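**Thread: Metal bins, rust and the slow death of my patience**

**Ayala** wrote:
Right, second-hand steel bins. We've got sloped ones for sorting small parts, bought off a liquidator who described them as "lightly used", and I'd love to know by whom. Floors are scuffed to a dull grey, which I can live with. The paint on the walls is what's getting me. It lifts, rust creeps under it, and then there are orange crumbs in with the stock. Do I strip and repaint, line them, or just grow old?

**Domen** wrote:
Grow old. It's cheaper.

Failing that, wire brush, rust converter, two coats of enamel, and leave it a full week before anything heavy goes in. People always leave it a night and then come on here to complain about the enamel.

**Rivik** wrote:
Can't agree with paint on the inside of a working bin. You're dropping hard things on it all day. I did ours in October, lovely colour, and by Christmas it looked like a bus shelter. Rubber matting, cut to the floor, pull it out and hose it when it gets grubby. Cost me 40 bucks a bin.

**Domen** wrote:
Did you prime it?

**Rivik** wrote:
I'm not going to be drawn on whether I primed it.

**Prakar** wrote:
Matting traps water. Lift yours up, Rivik, and tell us what colour it is underneath. I pulled mine after one wet winter and could've grown mushrooms. If the stock comes in damp you want bare metal and a rag.

**Rivik** wrote:
Just lifted it. No further comment at this time.

**Ayala** wrote:
This is all very reassuring. For what it's worth the stock comes in dry, it's the shed that doesn't. I rang a powder coater in town and he quoted me $1,071 for the lot, then asked if I was sitting down, which I felt was the wrong order.

**Domen** wrote:
Which bit's rusting? If it's the floor I'd worry. Walls, not so much. And is there staining or has it started to pit? Run a fingernail over it.

**Prakar** wrote:
Mine for comparison. Going on the far wall, I'd say I've earned an opinion. 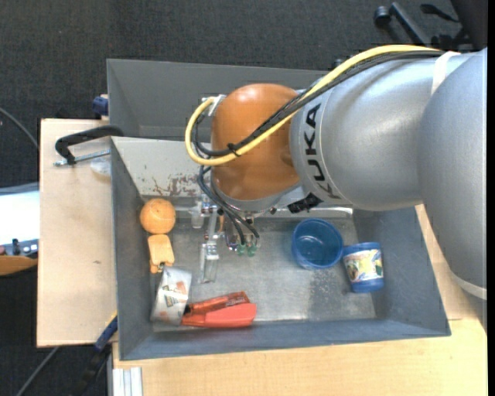 *Front bin. Rust and chipped paint low on the far wall, speckled stain on the right half of the floor.*

**Domen** wrote:
That wall wants a wire brush this weekend. The stain I'd leave alone unless it comes off on your hand.

**Prakar** wrote:
Doesn't come off on anything. I've tried degreaser, vinegar and bad language.

**Rivik** wrote:
See, I'd put a mat over that.

**Prakar** wrote:
I know you would.

**Ayala** wrote:
OK, fingernail report. Floors are smooth, walls have a bit of pitting down near the bottom. So I'm thinking brush and convert the walls, paint those only, leave the floors bare. Any objections?

**Domen** wrote:
None. Mask the floor edge or you'll be scraping drips until you retire.

**Rivik** wrote:
Several, but I've got a mat to dry out.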